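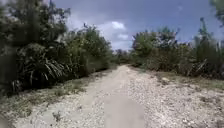
Quick one tonight because I have to be up at 5 and the laundry is still going. But people keep asking how the no-phone-on-walks thing is going so, fine, an update.

Short version: still doing it. Mostly.

Longer version. I started back in the spring when my screen time report said something so embarassing I'm not going to type it. The rule was one walk a day, phone stays home in the drawer with the takeout menus. No podcast, no step counter, no checking the weather halfway through when I'm already standing in the weather.

The first two weeks were awful. I kept patting my pocket. I wrote an entire angry email to my landlord in my head, came home, forgot all of it. Probably for the best.

What changed

Sleep, a bit. I don't want to oversell that, I also quit coffee after lunch in the same month so who knows which one did it.

My patience with boredom, a lot. I can stand in line at the post office now and just stand there. Like my grandmother used to. She could wait 40 minutes for a bus with her hands folded and come home in a good mood and I used to think something was wrong with her.

Also my feet. Turns out if you walk every day your cheap sneakers die. Mine went at the heel. I replaced them with a pair from Masson, the outlet out past the car wash, 84 bucks, which hurt, but no blisters since. Not sponsored, lol, nobody sponsors me.

What didn't change

I still read the news in bed. I still have 382 unread messages in the family group chat and I'm never going to catch up, I've made my peace with it. The walk didn't turn me into a calm person. I yelled at a printer last week.

And I cheated. Three times that I'll admit to. Twice because I was waiting on a call about the car, once for no reason at all, just took it with me and scrolled standing up by the gate at Hundurside like a teenager. Felt gross after. Went home.

The notebook

A reader suggested carrying a little notebook for the thoughts that feel urgent. Good idea, works great, except my handwriting while walking is unreadable. Half the pages say things like "ask re: beans" and I have no clue what the beans were. I bought the Zukine one with the elastic and the pencil loop because it fits in a back pocket. 100 pages, I'm more than halfway through it, mostly groceries.

There are a few decent things in there though. A line I want to use in a birthday card. The name of that soup place. A list of every teacher I had in order, which took me a whole walk and most of the way through dinner to finish - I was stuck on fourth grade forever.

That's the part I'd push if you're thinking about trying it. You get stuck on something and you can't look it up, so you just have to stay stuck a while. I'd forgotten what that was like. Sometimes it comes to you at the sink two hours later and you say it out loud to the dog.

I'm on gray days now mostly. I go anyway. Nobody else out, hood up, good thinking weather.
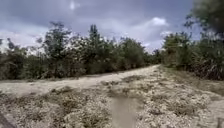 If you want to try it

Tell one person where you're going and when you'll be back. I leave a note on the fridge.

Wear a watch! I came home late for a dentist appointment the first week and they charged me for it.

Start short. Around the block is fine. I did the loop to the mailboxes for days before I went anyplace farther.

Don't count anything. I tried counting steps in my head, got to 1000, and realised I'd had a worse time than if I'd stayed on the couch.

Don't make it a big announcement either (she says, on her blog, for the fourth time).

Next up

In November I'm going to Trarnevville for a long weekend and the plan is to leave the phone off from the time I park the car. Whole weekend. My sister thinks I'll last until lunch. There's a bet, there's pie involved, I'll report back.

Dryer just buzzed. Comments are open, I'll answer tomorrow after work, be nice to each other about the coffee thing.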